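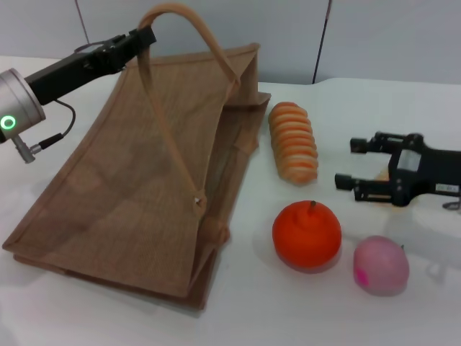

Home | Cells | Checklists | Spare parts | Contact

Weekly checklist, two-arm bagging cell, Tindgate site
Inspected 5th January by Etenesh Berhe. Comments read by Chrysanthi Chatzigeorgiou.

Before power

1. Emergency stop buttons, both sides. OK. The left one turns a little hard when I release it. Please look at it again in February.

2. Table fixed to the base, no movement when pushed by hand. OK.

3. Table surface clean. OK after wiping. Please do not use the strong cleaner on the white top, it leaves a film and then the toy fruit slides.

4. Wall panels behind the cell closed at the seams. OK.

5. Cable under the left gripper: free loop, not pulled, not rubbing. OK. The loop must stay long enough for the wrist to turn fully in both directions. In the last inspection it was tied too short, and I have opened the tie and made it again.

6. Connector plugs seated and hand tight. Left OK. Right was half a turn loose – tightened.

Power on, arms not moving

7. Ring light on the left joint is green. OK. If it shows any other color, do not continue and call Chrysanthi.

8. Controller hours written in the book. 965.

9. No error messages from the night. One message about the right gripper, "position not reached". See point 12.

Grippers

10. Finger pads: no cuts, no lifting at the corners. Left OK. Right upper pad is worn on the inner edge but still inside the limit. I ordered a pair from Tkachuk.

11. Fingers parallel when open. OK on both sides.

12. Full open and full close, 35 times without stop. Right gripper stopped one time in the first round. I cleaned the guide, repeated all 35, and it did not stop again. Not closed yet, I want to see it next week also.

13. Labels on the gripper body are readable. The small sticker on the side of the right one is becoming faint. Replace when convenient.

Work pieces

14. Jute bag: handle knots tight, stitched seams not open. OK. Loose fibers were cut with scissors. A fiber in the finger guide is a possible cause for point 12.

15. Toy food (bread, orange, peach): no cracks, no sticky surface. OK.

16. Handle pick with the left arm at slow speed, bag lying on its side. Done, speed 81 mm per second. Keep hands away from the handle, the rope can go tight quickly.

Result: cell may run. Points 1 and 12 stay open.

Comments

Chrysanthi Chatzigeorgiou: Thank you, Etenesh. For point 12, please write down the motor current too – at Drasidthorpe we had the same message and it was the guide screw.

Etenesh Berhe: I will do it. The torque key is with the Stetitz cell, I will ask for it back.

2 comments | 7 shares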